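공구 잡동사니 통 정리 기록

최종 수정: 2020년 5월 25일

공구 보관에서 가장 관리가 안 되는 부분은 드라이버나 렌치처럼 자리가 정해진 물건이 아니라 분류가 애매한 소형 물품이다. 줄자, 케이블 타이, 집게, 용도를 잊은 플라스틱 부품 같은 것들이다. 작년 9월에 서랍장을 Stillwood 제품으로 바꾸면서 자리를 한 번 전부 지정했는데, 몇 달 지나자 서랍에 안 들어간 물건이 다시 한 통에 모였다. 이번 글은 그 통을 어떤 기준으로 쓰고 비우는지 정리한 것이다.

먼저 통의 형태. 바닥이 평평하고 벽이 바깥쪽으로 기울어진 회색 통을 쓴다. 수직 벽 상자와 비교하면 같은 외곽 치수에서 바닥 면적이 줄어드는 손해가 있다. 대신 벽에 붙은 얇은 물건을 손가락으로 밀어 올려 집을 수 있고, 빈 통끼리 겹쳐 보관할 수 있다. 벽이 수직인 Arano 상자도 한동안 병행했으나 구석에 낀 육각 비트를 꺼낼 때마다 상자를 뒤집어야 해서 창고용으로 돌렸다.

색은 짙은 회색이 무난하다. 검은색 통은 검은 플라스틱 물건이 바닥에 묻혀 보이지 않고, 흰색 통은 기름때 관리가 번거롭다. 짙은 회색도 긁힌 자국과 허연 먼지 자국은 그대로 드러난다. 기능에는 영향이 없으므로 중성세제로 한 번 닦고, 남는 자국은 그냥 둔다. 연마제로 문지르면 표면이 거칠어져 먼지가 더 잘 붙는다.

바닥에 까는 매트도 시험했다. Elent 논슬립 매트를 재단해서 깔았는데 결과는 좋지 않았다. 작은 나사가 매트 밑으로 들어가고, 줄자처럼 무게가 있는 물건을 끌어낼 때 매트가 같이 딸려 올라온다. 3,000원짜리 매트였으니 손실은 크지 않다. 지금은 매트 없이 맨바닥으로 쓴다.

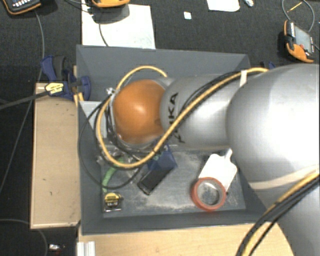

회색 통 바닥. 앞쪽 왼편 모서리에 노란 라벨 줄자, 그 바로 위에 연두색 띠 모양 물건.

줄자는 모서리가 고정석이다. 통 안에서 사용 빈도가 가장 높고, 몸체가 각져 있어 구석에 두면 다른 물건에 밀리지 않는다. 라벨이 위로 오게 눕힌다. 세워 두는 편이 면적은 덜 차지하지만 통을 옮길 때 넘어지면서 테이프 끝 고리가 벽에 부딪힌다. 고리의 유격은 안치수와 바깥치수 차이를 보정하는 구조라서 휘면 측정값에 바로 오차가 생긴다.

참고로 줄자 점검은 강철자와 비교하는 방식으로 한다. 고리를 걸어 당긴 상태와 벽에 밀어 붙인 상태에서 각각 읽고, 두 값이 강철자 기준으로 모두 맞는지 본다. 한쪽만 어긋나면 고리 문제, 양쪽이 같은 방향으로 어긋나면 읽는 위치나 눈금 문제로 본다. 긴 치수는 별도로 확인한다. 지난번에 선반 자리를 잴 때 줄자 두 개로 교차 측정했고 둘 다 1,908mm가 나왔다. 이 정도면 집에서 쓰는 용도로 충분하다.

휘어진 띠 모양 물건은 분류가 까다롭다. 길이 때문에 서랍 칸막이에 들어가지 않고, 통 안에서는 다른 물건 밑으로 파고든다. 원칙은 벽을 따라 눕히는 것이다. 가운데에 두면 그 위에 물건이 쌓이고, 하나를 집을 때 주변이 전부 움직인다.

통 하나에 넣는 수량은 11개로 제한한다. 근거가 엄밀한 숫자는 아니다. 물건을 한 겹으로 깔았을 때 서로 겹치지 않는 한계가 이 크기의 통에서 그 정도였다. 초과하면 다음 순서로 처리한다.

1) 같은 기능의 물건이 두 개면 상태가 나쁜 쪽을 뺀다.
2) 서랍에 자리가 있는 물건은 돌려보낸다.
3) 용도를 모르는 부품은 지퍼백에 넣고 날짜를 적어 창고의 Arano 상자로 보낸다.
4) 아홉 달 동안 찾지 않은 지퍼백은 버린다.

3번 항목은 Faizal Ginting 씨의 방식을 가져온 것이다. 원래는 여섯 달이었는데, 계절 용품의 부속이 한 주기를 못 채우고 버려지는 일이 있어 기간을 늘렸다.

라벨은 통 바깥 짧은 면에만 붙인다. 안쪽 바닥에 물건 윤곽을 그려 두는 방식도 있으나 내용물이 자주 바뀌는 통에는 맞지 않는다. Saragih 라벨 테이프는 기울어진 벽에서도 들뜨지 않았다. 다만 붙이기 전에 알코올로 탈지해야 한다. 세제 성분이 남아 있으면 모서리부터 떨어진다.

다음에는 육각 비트와 소켓의 보관 순서를 다룰 예정이다. 규격순과 사용 빈도순을 번갈아 써 봤는데 아직 결론을 내지 못했다.

댓글 4

나사못: 매트 밑으로 나사 들어가는 것 공감합니다. 저는 가장자리를 양면테이프로 고정해서 쓰는데 청소할 때 떼기가 힘드네요.

mm단위: 줄자 고리 유격을 불량으로 알고 순간접착제로 붙인 적이 있습니다. 진작 읽었으면 하나 살렸을 텐데요.

글쓴이: @mm단위 접착제가 리벳 쪽에만 묻었으면 아세톤으로 풀릴 수도 있습니다. 테이프 도막에는 닿지 않게 하세요.

서랍세칸: 지퍼백 날짜는 넣은 날 기준인가요, 마지막으로 꺼낸 날 기준인가요? 저는 자꾸 헷갈려서 둘 다 적습니다.

문의는 방명록 | © 2020 무단 전재 금지 | 맨 위로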